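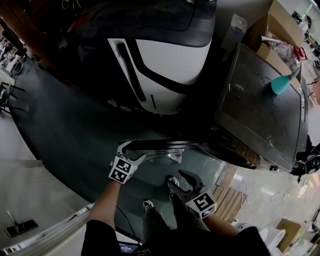 Rapport d'avancement intermédiaire
Projet Zakaria : suivi de la qualité de l'eau des forages ruraux
Période couverte : de la signature de l'avenant à fin octobre
Destinataire : fondation Delavberg, pôle Eau et assainissement
Rédaction : Ama Ametepe, coordination technique
Relecture : Yayra Dramani, laboratoire

1. Rappel du périmètre

La convention porte sur le contrôle physico-chimique et bactériologique de forages équipés de pompes à motricité humaine. L'avenant a ajouté le canton de Doriswood au périmètre initial et reporté la remise du rapport final à la clôture de la saison sèche. Les paramètres suivis restent inchangés : pH, conductivité, turbidité, nitrates, fluorures, fer total, Escherichia coli et entérocoques intestinaux.

2. Avancement des prélèvements

Le total des échantillons enregistrés s'élève à 1 022, blancs de terrain et doublons compris. Les tournées sont organisées par l'association Adach, qui assure aussi le transport en glacière jusqu'au laboratoire. Le délai entre prélèvement et mise en culture a été respecté sur l'ensemble des tournées du plateau. À Doriswood, la piste d'accès est restée coupée en fin de saison des pluies et 12 forages n'ont pas pu être visités. Leur prélèvement est reprogrammé sur la première tournée de saison sèche.

Le purgeage préalable des pompes suit désormais un critère de stabilisation de la conductivité, relevée à intervalles réguliers, et non plus une durée fixe. Cette modification allonge le temps passé sur chaque point d'eau. Elle a réduit la dispersion observée entre doublons pour le fer total et la turbidité.

3. Résultats provisoires

Nitrates : les valeurs les plus élevées se concentrent en aval des parcelles maraîchères. Onze forages dépassent le seuil retenu dans la convention. Un second prélèvement est en cours sur chacun d'eux avant notification aux comités de point d'eau.

Fluorures : aucune anomalie sur le plateau. Les données de Doriswood sont trop partielles pour être interprétées.

Fer total : teneurs élevées sur les ouvrages anciens à colonne galvanisée. L'hypothèse d'une corrosion de la colonne est privilégiée, sans être confirmée. Elle sera vérifiée par comparaison avec les ouvrages réhabilités en PVC ou en inox.

Bactériologie : les contaminations positives à E. coli sont en majorité associées à des margelles fissurées ou à des aires de puisage sans drainage. La grille d'inspection sanitaire a été complétée en conséquence par deux rubriques, état du joint de socle et pente de la rigole d'évacuation.

4. Assurance qualité

Les courbes d'étalonnage du spectrophotomètre sont refaites à chaque changement de lot de réactifs. Un lot de réactif nitrates a été écarté à la suite d'un blanc hors tolérance ; les 8 échantillons concernés ont été réanalysés dans le délai de conservation. L'incubateur principal a présenté une dérive de température, corrigée après remplacement de la sonde. Les cultures de la série affectée ont été déclarées non exploitables et retirées de la base.

La base de données a fait l'objet d'un contrôle de cohérence. Les erreurs relevées portaient surtout sur des coordonnées saisies dans deux systèmes différents et sur des codes d'ouvrage dupliqués. La correction est achevée pour le plateau, en cours pour Doriswood.

5. Exécution budgétaire

Les dépenses engagées représentent environ 11 % de moins que la prévision à la même échéance. L'écart provient des tournées reportées et de la livraison tardive des milieux de culture. Il sera absorbé au prochain trimestre. Le poste carburant est en revanche en dépassement, l'itinéraire de contournement de la piste étant sensiblement plus long. Un virement interne depuis le poste formation est proposé en annexe B et soumis à l'accord de la fondation.

6. Difficultés et mesures prises

Approvisionnement : une seconde source a été référencée pour les membranes filtrantes. Les premiers essais comparatifs ne montrent pas d'écart de dénombrement.

Personnel : le poste de technicien préleveur vacant depuis l'été a été pourvu. L'habilitation au prélèvement bactériologique est prévue avant la prochaine tournée.

7. Étapes suivantes

Achèvement des prélèvements à Doriswood. Contre-analyses nitrates. Transmission des fiches par ouvrage aux communes, après validation par Yayra Dramani. Remise de la base corrigée à la fondation, au format tabulaire convenu, avec le dictionnaire des variables.

Annexes : A, liste des ouvrages ; B, proposition de virement ; C, grille d'inspection sanitaire révisée.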